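Small washing in a flat with no outside line: what goes on the round peg hanger?
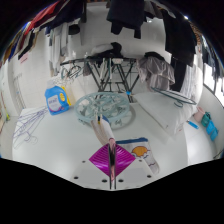
The laundry table, with the round hanger in the middle and the folding rack behind

Asked June 2006

I have moved into a second floor flat in Timari with no garden and no balcony. For drying I have a dark metal folding rack, a pile of thin purple wire hangers and one of those round pale green hangers with pegs dangling off it. The round one came from Flinance with no instructions. Everything gets sorted on the white table before it goes up.

I can't work out what is meant to go where. If I put towels over the rack there is no room for shirts, and the wire hangers get in a tangle every time I put them down. I also have a pillow that needs a wash and I don't know if it can be dried indoors at all. The rack is 92 cm high if that matters.

3 answers

Answer 1
Round hanger is for socks and pants. Peg them by the edge and keep the weight even or it tips.

Answer 2
I dried everything indoors for three winters. What I do:

Socks, flannels and tea towels on the round hanger, hung from the shower rail. Small towels can go on it if you use two pegs each, one on either side. Bigger towels go over the rack, one bar left empty between them. Shirts go on the wire hangers, and the hangers go on a door frame or a rail, so they don't take up rack space at all. Don't leave coloured wire hangers in wet clothes if the coating has chipped, you will get rust on the shoulders.

For the tangle, put all the hooks facing the same way and tie a bit of string round the necks. Mine hang on a nail by the machine.

Spin the towels twice. My old machine only does 900 and they come out dripping after one go.

The pillow depends what is in it, look at the label. Polyester ones dry indoors if you lay them flat across the rack and turn them morning and night. It took mine three days. I would not try feather without a tumble dryer, it goes lumpy and smells.

Answer 3
Take the pillow to the launderette, Ó Riain on Drallell Road has the big dryers. They were shut for repairs last October but I think they are open again. Can't help with the hangers, I use a line.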